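Equipment Planning for Automation, Session 6
Surgical robots: what the purchase price leaves out
Handout, rev. Mar 13, 2018 — Solomiia Semeniuk

Bring last week's worksheet. If you lost it, Till Fuchs has copies, room next to mine.

Recap from session 5. Capital line vs operating line. Everybody argues over the capital line. Operating line gets one afternoon and a guess. For a two-arm training setup the operating line is where the trouble starts, so most of today is there.

Terms you need: limited-life instrument, use count, service contract, drape set, sim hours, tissue hours. Tissue hours are dearer than sim hours, because of the consumables and cleanup. Don't average them together, keep two rows.

The task we are costing is suturing. One stitch after another along a line, two instruments, thread and a curved needle. Simple on paper. Think about what gets used up while somebody practices it: thread, needles, tissue, and some of the life of each instrument.

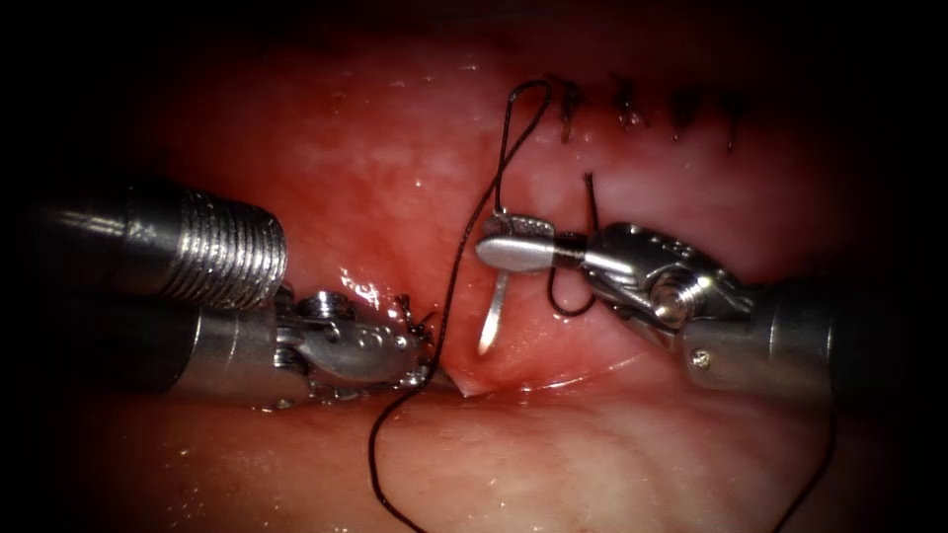 Do you budget instruments per robot or per procedure?
Per procedure, then check it against the use limit in the contract. A per-robot figure hides how fast the tips get used up once a second group of trainees starts.

Worked case: Guvville

Teaching center, one robot, two arms. Two quotes on the table, Bastero and Wendt. Numbers are simplified for class, do not take them to a real vendor.

Planned practice runs per year: 300
Instrument cost per run, both arms: 40
Service visit outside contract: 700 each
Replacement wrist, list price: 1,284

Instruments alone: 300 times 40, you can do that. Now add the wrist. Bastero counts the wrist as part of the instrument, so a bad joint means the whole thing goes back. Wendt sells it separately and you pay the list price above plus a visit. Which is cheaper depends on how many you break, and first-year trainees break more then the vendor says. Ask for the failure figures in writing. If they only give you an average over all customers, ask again.

Helmut Nolte's point from the October meeting, worth repeating: the planner should sit in on a session before filling in the sheet. He had left thread out of his first draft completely.

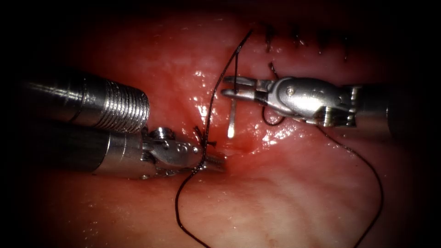
Instrument mix is the second thing people get wrong. The Guvville draft had matched pairs, same count of everything left and right, and a spare set of each. Looks tidy. But go by what the hands do in the task. With four stitches in along the seam, the left jaws are shut on the thread and the right ones are open, so grip and release are happening on both sides and both tips earn wear. Fine, equal counts for suturing. For cutting or holding tasks the split will be different, so cost each task on its own row before adding up. Same with thread: allow for long working lengths, plus tails cut off and thrown away.

Things left out of first drafts (from old student sheets)
— staff time for setup and cleaning
— freight on returned instruments
— storage, incl. a cold one for tissue
— training for the people who clean the wrists. small joints, slow work
— year two. Nearly everyone stops at year one

Corner, the leasing firm, offers a flat monthly rate with instruments included up to a cap. Ingeborg Mühlbauer will go thru that contract next session. Read the cap clause first. Over the cap you pay list.

For next time
1. Fill in the operating sheet for Guvville, both vendors, two years.
2. One paragraph: which row are you least sure of and who would you phone about it.
3. Redo the total with half the runs. See which rows move and which ones dont.

Sheets to Reda Radwan, on paper please, names on both pages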